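Home | News | Events | Visit us | Contact

Sadbridge opens its robot workshop to the neighbours

Sakon threw open the doors of its Sadbridge workshop on Monday, and 317 people came through before closing! Families, retired engineers and two classes from Treratow had a go with the hand-held grippers our team uses to show robots how everyday jobs are done.

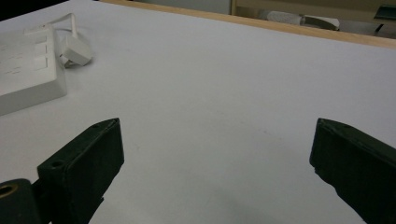 Gripper open over the white table, with the power strip and plug beyond.

Everyone got a short turn at the table, 27 groups in all, and the queue was nearly 40 deep by lunchtime. Plugs are a favourite of ours (small, boxy, with a cable that never lies the same way twice) and visitors had plenty of ideas about how best to pick one up. The youngest ones went straight in. Their grandparents tended to plan it first.
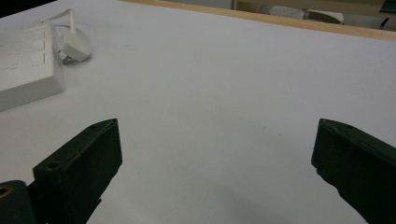
Gripper open near the plug

"I loved the questions," said Leonora, who led the demonstrations. "One boy asked if the robot gets bored. We talked about that for ages."

The Montoya arm was running in the next room all afternoon, and 53 visitors have put their names down for the evening sessions, which begin in June. Places are free and there are still a few left.

Sakon press desk, Sadbridge | © Sakon | Back to top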